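Skendach build, bench log - July

Started at 4 pm. Left hand back on after the thumb rebuild. Same four screws as last time, blue threadlock on all of them, and the wrist connector seated properly with the latch closed. Last month I left that latch half open and spent an evening chasing a dropout that wasn't in the code.

Zeroed both hands with the fingers straight. Left index was reading 5 degrees high. Put the offset in the config file and not in the driver, so please don't add it again in the driver. Jianhua Yao has the old file on his laptop and should pull the new one before he runs anything.

Swapped the return spring on the left thumb for the softer one out of the Hurkberg bag. The thumb opens fully now but it is slower coming back. Current at stall is 193 mA on the bench supply, a bit lower than I expected. Need to check the meter against the good one at Stirstead before I believe it.

Right hand untouched except for cleaning. The cable tie at the forearm was rubbing, so I moved it down a bit and left more slack at the wrist. Full rotation both ways, no snagging.

Ran the open and close cycle on both hands for more than 2 hours with the covers off. No faults logged. The left ring finger started to click near the end. It sounds like the linkage and not the motor. Drop of light oil on the pin, click gone for now, will listen again next time.

After that, on to the bottle pick. Plan is to bring both palms in from the sides and close slowly, bottle lying down to begin with, standing up later on. Start pose is saved as Millet 3.
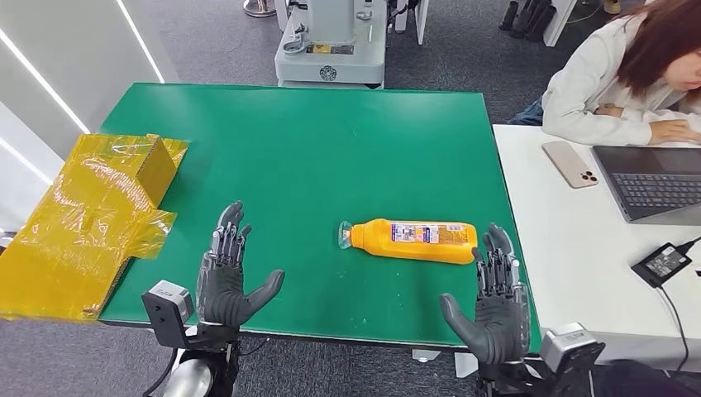

Start pose, palms in, bottle on its side on the green table.

Colour threshold for the orange is still the one we set under the old lights. It needs doing again, and the clear cap doesn't get picked up at all, so the centre of the bottle comes out too far towards the base. Easy fix is to add an offset along the long axis. Better fix is to use the label edges, but I don't want to write that tonight.

To do:
Check meter at Stirstead
New threshold for the orange
Order spare linkage pins, same size as before
Ask Jianhua whether the grip limit is set per finger or per hand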